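Notes from an Open Afternoon at the Vellham Workshop

In February I attended the open afternoon held by Vellham, where members of the public were invited to see how household handling tasks are taught to machines. I set down my impressions while they are fresh.

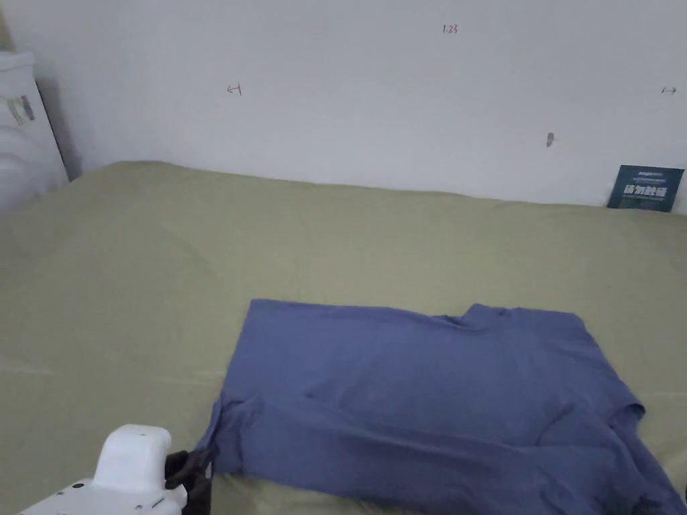

Arrival and introduction

Visitors were received at the side entrance shortly after two o'clock and given a short talk by Torunn Sundqvist, who leads the textiles programme. She explained that the group works on three kinds of task, namely kitchen clearing, shelf stocking and the folding of laundry. My own interest was in the third, and I spent the greater part of the afternoon there.

Ms Sundqvist began with a point which I had not considered before. A cup keeps its shape when it is picked up, and a shirt does not. Every garment presents itself differently each time it is put down, and a method that suits one arrangement may be of no use for the next. The programme therefore depends on a large number of recorded attempts, carried out by people using hand-held grippers. The movements recorded in this way are later used to train a robot arm.

The folding demonstration

The folding station is arranged as a bedroom, with a made bed set against a white wall. An olive-green sheet covers the bed, and there are small red marks on the wall, one of which reads 1.23. A teal card stands at the back of the bed asking, in Chinese, that visitors refrain from touching.

The garment was a plain T-shirt in a soft violet-blue. Sheldon Vachon, one of the operators, carried out the demonstration with a white gripper fitted with black jaws. He drew our attention to the left edge of the shirt, where the cloth had turned under itself and bunched. An edge of this sort gives the jaws something thicker to meet, but there is a risk of taking hold of two layers when only one is wanted. Mr Vachon told us that new operators commonly hurry this first contact, and that he would sooner see a slow approach than a quick one which must be repeated.

I was permitted to try a practice gripper on a tea towel at a separate table. It was lighter than I had expected, although the loss of feeling in the fingertips was considerable. My first fold was poor and my second was only a little better.

The figures given

The textiles programme had recorded 901 folding attempts with T-shirts by the time of our visit. An operator completes some 20 in a working session, after which a rest is required. Attempts that fail are kept and labelled as such. Several visitors asked about this, and Ms Sundqvist replied that a dropped sleeve and a recovered one were both of value to the work.

Questions from visitors

The discussion lasted longer than the programme had allowed. Rhonda Cormier, who was attending from a care home, asked whether a machine of this kind could be expected in her laundry room in the near future. The answer was cautious. Towels and pillowcases are considered within reach, while shirts with buttons and fitted sheets are not yet being attempted. I thought this a fair reply, and Mrs Cormier appeared content with it.

I asked whether patterned cloth caused more difficulty than plain. Mr Vachon said that stripes could be a help, in that they show which way the cloth has turned, and that very dark garments were the most troublesome to judge.

Practical matters

The workshop is reached by a flight of steps, and a lift is available on request. Tea was provided. The next open afternoon will be limited to four groups, and those wishing to attend are advised to write to Vellham in advance, stating which of the stations they would most like to see.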